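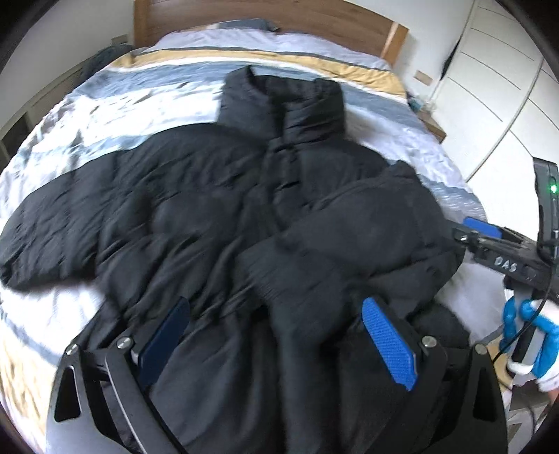
겨울옷 정리는 해마다 2월 말에 시작해서 4월까지 조금씩 이어집니다. 하루에 다 끝내려고 한 적도 있는데 옷장과 침대와 바닥이 전부 옷으로 덮여서 밤에 잘 자리가 없었습니다. 그 뒤로는 한 번에 한 벌씩만 꺼내서 접고, 그 옷이 들어갈 자리까지 정한 다음 다음 옷으로 넘어갑니다. 첫 번째는 검은색 누빔 패딩입니다. 앞판이 위로 오게 침대에 펴고 높은 깃은 머리판 쪽에 두었으며, 한쪽 소매는 옆으로 뻗어 있고 다른 쪽은 몸판 위로 접혀 있습니다. 겨자색 줄이 들어간 물결무늬 이불 위라서 검은 옷의 윤곽이 잘 보입니다. 이 페이지에는 패딩을 접는 이야기를 중심으로, 올해 겨울옷을 치우면서 적어 둔 것을 함께 올립니다.

사진 갤러리: 겨울옷 정리, 패딩 편
올린 날: 2018년 2월 28일
글: 이만 파우지 (Iman Fawzy)

꺼내기 전에

주머니를 먼저 비웁니다. 바깥 주머니, 안주머니, 모자가 달린 옷이면 모자 안쪽까지 손을 넣어 봅니다. 올해 나온 것은 영수증, 입술 크림, 장갑 한 짝, 그리고 2000원이었습니다. 영수증은 버렸고 장갑은 나머지 한 짝을 찾을 때까지 현관 서랍에 넣어 두었습니다. 아직 못 찾았습니다.

그다음은 얼룩 확인입니다. 소매 끝, 깃 안쪽, 주머니 입구 순서로 봅니다. 어두운 색 옷은 방 전등 아래에서 잘 안 보이므로 창가로 가져가서 봅니다. 깃 안쪽에는 화장품이나 로션이 묻어 있는 경우가 많습니다. 미지근한 물에 중성세제를 조금 풀고, 흰 수건에 적셔서 두드린 뒤 맑은 물을 적신 수건으로 다시 두드립니다. 문지르면 겉감이 번들거리게 됩니다. 저는 회색 코트 하나를 그렇게 망쳤습니다.

빨래를 할지 말지

한 철에 한 번은 빱니다. 안쪽 라벨에 물세탁 표시가 있으면 집에서 하고, 없으면 세탁소에 맡깁니다. 집에서 할 때는 지퍼와 단추를 모두 잠그고 뒤집어서 넣습니다. 섬유유연제는 넣지 않습니다. 탈수는 약하게 하고, 헹굼을 한 번 추가합니다.

라티파 에라지 씨는 패딩을 욕조에서 손으로 빱니다. 저도 한 번 따라 해 봤는데 물을 먹은 패딩이 생각보다 무거워서 건져 올리는 것이 힘들었습니다. 팔 힘이 있는 분에게는 괜찮은 방법입니다. 욕조에서 꺼낼 때 어깨를 잡고 들어 올리면 충전재가 아래로 쏠리니 두 팔로 전체를 받쳐서 옮겨야 합니다.

말리기

건조대 위에 눕혀서 말립니다. 옷걸이에 걸면 젖은 솜털이 밑단으로 내려가 뭉칩니다. 저는 건조대 날개를 다 펴고 그 위에 큰 수건을 깐 뒤 패딩을 올립니다. 반나절마다 뒤집고, 뒤집을 때마다 뭉친 칸을 손가락으로 풀어 줍니다. 칸 하나하나를 잡고 비비듯이 풀면 됩니다.

겉이 말랐다고 끝난 것이 아닙니다. 겨드랑이 쪽과 깃, 주머니 뒤쪽은 하루 이틀 더 걸립니다. 손으로 눌렀을 때 차갑게 느껴지는 부분이 있으면 더 둡니다. 비가 오는 주에는 아예 시작을 안 하는 편이 낫습니다. 작년에는 흐린 날이 길어져서 건조대가 거실에 엿새나 서 있었습니다.

접는 자리

식탁에서 접어 봤고 바닥에서도 접어 봤는데 침대가 제일 편합니다. 식탁은 좁아서 소매가 밖으로 떨어지고, 바닥은 무릎이 아픕니다. 침대에서는 옷을 한 번에 다 펼칠 수 있습니다. 이불을 걷어 내고 매트리스 위에서 하는 사람도 있지만 저는 이불을 그대로 둡니다. 푹신해서 누를 때 힘이 덜 들어가는 것은 단점입니다. 꼭꼭 눌러야 하는 마지막 단계만 바닥에서 해도 됩니다.

접는 순서

지퍼를 끝까지 올리고 옷을 앞이 위로 오게 놓습니다. 깃은 세운 채로 둡니다. 손바닥으로 가슴에서 밑단 쪽으로 쓸어내려 공기를 조금 뺍니다. 세게 누를 필요는 없습니다.

한쪽 소매를 어깨선에서 꺾어 몸판 위로 가져옵니다. 소매 끝이 반대편 옆선을 넘어가면 팔꿈치에서 한 번 더 꺾습니다. 반대쪽 소매도 같은 방법으로 접습니다. 두 소매가 가운데에서 겹치면 그 부분만 두꺼워지므로, 하나는 조금 위로 하나는 조금 아래로 비스듬히 놓습니다.

밑단을 잡고 가슴께까지 올려 접습니다. 긴 패딩은 두 번에 나누어 접습니다. 마지막으로 깃 쪽을 그 위로 덮습니다. 깃이 높은 옷은 여기서 자꾸 튀어나오는데, 깃을 먼저 접어 내리고 밑단을 나중에 올려서 덮으면 해결됩니다. 순서를 바꾸는 것뿐인데 저는 이것을 세 해째에야 알았습니다.

모자가 달린 옷

모자를 뗄 수 있으면 떼서 따로 접습니다. 뗄 수 없으면 모자를 뒤집지 말고 납작하게 눌러 몸판 위에 얹은 다음 소매를 접습니다. 모자에 몸통을 말아 넣는 방법도 있습니다. 여행 가방에 넣을 때는 그렇게 하고, 여름 내내 둘 때는 하지 않습니다. 털이 달린 모자는 털만 떼어 종이봉투에 넣고 봉투에 어느 옷의 것인지 적습니다.
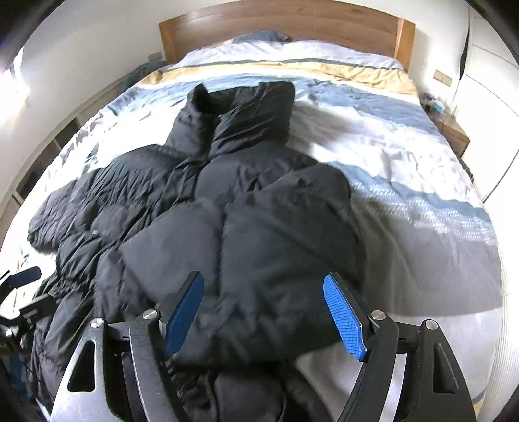

패딩은 압축팩에 넣어서 보관해도 됩니까?

며칠 동안의 이사나 여행이라면 괜찮지만, 한 계절을 넘겨 보관할 때는 넣지 않는 것이 좋습니다. 오래 눌린 솜털은 꺼낸 뒤에도 부풀기가 느리고, 접힌 자리에 자국이 남습니다. 자리가 모자라 꼭 써야 한다면 공기를 절반만 빼고, 한여름에 한 번 열어서 바람을 쐬게 한 뒤 다시 닫으십시오. 합성 솜이 든 옷은 솜털 옷보다 이 점에서 조금 덜 까다롭습니다.

넣는 곳

올해는 천으로 된 보관함을 쓰기로 했습니다. 그리브버그(Grivberg)에서 산 것으로, 뚜껑에 지퍼가 있고 옆에 손잡이가 달려 있습니다. 패딩 두 벌과 목도리를 넣으면 꽉 찹니다. 억지로 한 벌을 더 넣었더니 지퍼가 벌어져서 다시 뺐습니다. 전에 쓰던 플라스틱 상자는 뚜껑 한쪽이 깨져서 신발을 넣는 용도로 바꾸었습니다.

무거운 옷을 아래에, 가벼운 옷을 위에 넣습니다. 패딩은 항상 맨 위입니다. 스웨터를 패딩 위에 올려 두면 4개월 뒤에 패딩이 방석처럼 납작해져 있습니다. 방충제는 종이에 싸서 네 귀퉁이 중 한 곳에 둡니다. 다른 종류를 섞어 쓰지 않습니다. 습기 제거제는 물이 고이는 통 대신 얇은 봉지로 된 것을 옷 사이에 끼웁니다.

옷장이 넉넉한 집이라면 그냥 걸어 두어도 됩니다. 어깨가 두꺼운 옷걸이를 쓰고, 숨이 통하는 부직포 덮개를 씌웁니다. 세탁소에서 씌워 준 비닐은 집에 오자마자 벗겨야 합니다. 케냔이라는 이름으로 잘못 적혀 온 제 동생의 코트가 비닐째로 한 해를 보냈는데, 꺼내 보니 어깨 부분의 색이 변해 있었습니다. 동생은 그 코트를 지금도 입습니다.

이름표

보관함마다 종이 이름표를 붙입니다. 처음에는 "겨울옷"이라고만 적었는데 보관함이 늘면서 소용이 없어졌습니다. 지금은 누구의 옷인지, 무슨 옷인지, 언제 빨았는지를 적습니다. 색까지 적으면 찾을 때 편합니다. 예를 들면 "검정 패딩, 높은 깃, 2월 세탁"이라고 씁니다. 글씨는 연필로 씁니다. 볼펜으로 쓴 이름표는 다음 해에 고칠 수 없어서 새로 만들어야 합니다.

작은 것들

장갑은 한 짝을 다른 짝 안에 넣어 두면 흩어지지 않습니다. 털모자는 속에 얇은 종이를 구겨 넣습니다. 목도리는 걸지 말고 둘둘 말아서 세워 넣습니다. 내복은 접어서 서랍 뒤쪽으로 보냅니다. 3월에도 추운 날이 있으므로 얇은 내복 한 벌은 앞에 남깁니다. 경량 조끼도 남깁니다. 이것까지 다 넣었다가 꽃샘추위에 보관함을 도로 연 것이 한두 번이 아닙니다.

부츠는 신문지를 채우고 눕히지 않습니다. 밑창의 흙은 마른 솔로 털고, 홈에 낀 작은 돌은 이쑤시개로 뺍니다. 지퍼가 뻑뻑하면 양초를 살짝 문지릅니다. 패딩 지퍼에도 같은 방법을 쓸 수 있지만, 밝은 색 옷에는 초가 묻을 수 있으니 안쪽에서 먼저 시험해 봅니다.

깃털이 새는 경우

누빔선에서 깃털이 한 가닥 나와 있으면 잡아당기지 말고 안쪽에서 당겨 넣습니다. 바깥으로 뽑으면 구멍이 커지고 옆에 있던 깃털이 따라 나옵니다. 안감 쪽에서 겉감과 함께 살짝 집어 뒤로 끌면 들어갑니다. 그 자리를 손끝으로 몇 번 비벼 주면 바늘구멍이 좁아집니다.

겉감이 찢어진 것은 수선용 테이프로 막습니다. 프로미로(Promiro)의 둥근 조각을 써 봤는데 세탁을 한 번 해도 떨어지지 않았습니다. 네모난 조각은 모서리가 먼저 일어나므로 가위로 모서리를 둥글게 잘라 붙입니다. 붙이기 전에 알코올 솜으로 닦고 다 마를 때까지 기다립니다. 테이프를 붙인 뒤 하루는 접지 않습니다.

입지 않는 옷

두 해 동안 한 번도 안 입은 겨울옷은 내보냅니다. 소매가 짧아진 것, 지퍼가 고장 난 채로 미뤄 둔 것, 선물로 받았는데 색이 안 맞는 것이 대부분입니다. 수선할 생각이 있으면 이번 달 안에 맡기고, 이번 달 안에 맡기지 못하면 수선할 생각이 없는 것으로 봅니다.

위리무 코스그로브 씨 집에서는 아이들 옷을 크기별로 나누어 다음 아이에게 물려줍니다. 저희 집에는 물려줄 사람이 없어서 상태가 좋은 것은 이웃에게 먼저 물어보고, 남은 것은 수거함에 넣습니다. 올해는 남색 반코트와 어린이 장갑이 나갔습니다. 반코트는 408호에서 가져갔습니다.

다시 꺼낼 때

11월 초에 꺼냅니다. 꺼낸 날 바로 입으면 방충제 냄새가 납니다. 그늘에서 하루 걸어 두고, 납작해진 부분은 양쪽에서 손으로 가볍게 두드립니다. 건조기가 있으면 낮은 온도에서 짧게 돌립니다. 테니스공을 같이 넣는 것은 효과가 있습니다만 소리가 커서 저녁에는 하지 않습니다.

댓글

켄자 파루크: 저는 깃이 높은 패딩을 늘 반대로 접고 있었네요. 깃부터 내리고 밑단으로 덮으니 훨씬 얌전합니다. 그런데 단추가 달린 깃은 잠그고 접나요, 풀고 접나요?

이만 파우지: 저는 풀고 접습니다. 잠그면 깃이 둥글게 서서 접기 어렵습니다. 단추에 눌려 자국이 생기는 천이면 사이에 손수건을 끼우세요.

할라 벤사이드: 천 보관함 크기가 궁금합니다. 저희 침대 밑이 낮아서요.

이만 파우지: 높이가 300밀리미터입니다. 꽉 채우면 뚜껑이 볼록해지니 침대 밑에 넣으실 거면 조금 여유를 두셔야 합니다. 저희도 한 개는 침대 밑에 안 들어가서 옷장 위에 올렸습니다.

할라 벤사이드: 그러면 저희는 안 되겠네요. 더 낮은 것을 찾아보겠습니다.

라티파 에라지: 욕조에서 빨 때는 물을 먼저 다 빼고, 옷을 바닥에서 눌러 물기를 짠 다음에 꺼내면 덜 무겁습니다. 저는 그러고도 한참 그대로 둡니다. 급하게 꺼내지 마세요.

이만 파우지: 다음 것은 그렇게 해 보겠습니다. 아직 흰색 긴 패딩이 남아 있습니다. 4월에 스웨터 편을 올릴 때 같이 적겠습니다.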